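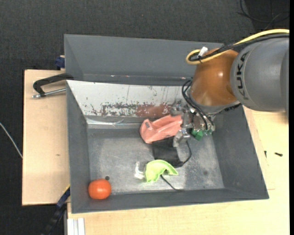

My Night at the Ballot Measure Forum

May 25, 2023

So I went to the Measure 5 forum in Hestden last night, and I have thoughts! If you don't live around here, Measure 5 would let the county mail a ballot to every registered voter for local elections. Right now you have to ask for one, every single time, on a paper form. (I've done it. The form is two pages long and wants your mailing address on both of them.)

I got there early and still ended up in the back next to Iara Saavedra, who I hadn't seen since the school board race. She's a yes. I'm a yes too, mostly, but I wanted to hear the other side from people who really hold it.

Yakubu Ajayi spoke for the no campaign and I'll give him credit, he was good. His big worry is the voter rolls. He moved from Pindberg 16 years ago and says he still gets election mail for the guy who had his house before him. People nodded at that, and I did too, because my cousin in Pollness has the same problem. What I didn't hear was why that means we keep the paper form and don't just clean up the list.

The yes side talked a lot about turnout. Fine, but I wish they'd spent more time on the cost. Somebody asked about postage and got a very long answer that never got around to postage.

Then came public comment, and wow. More than 66 people signed up, at a minute and a half each, and I stayed for all of it. A woman from the Veloso apartments said she works nights and has missed the last few local elections, and that she'd sit at her kitchen table and fill the thing out if it just showed up. The room got pretty quiet after that one.

The vote is in November. I'm going to read the full text this weekend (the real one, not the mailer) and I'll post again once I find out who pays for the stamps. If you were there and caught something I missed, leave a comment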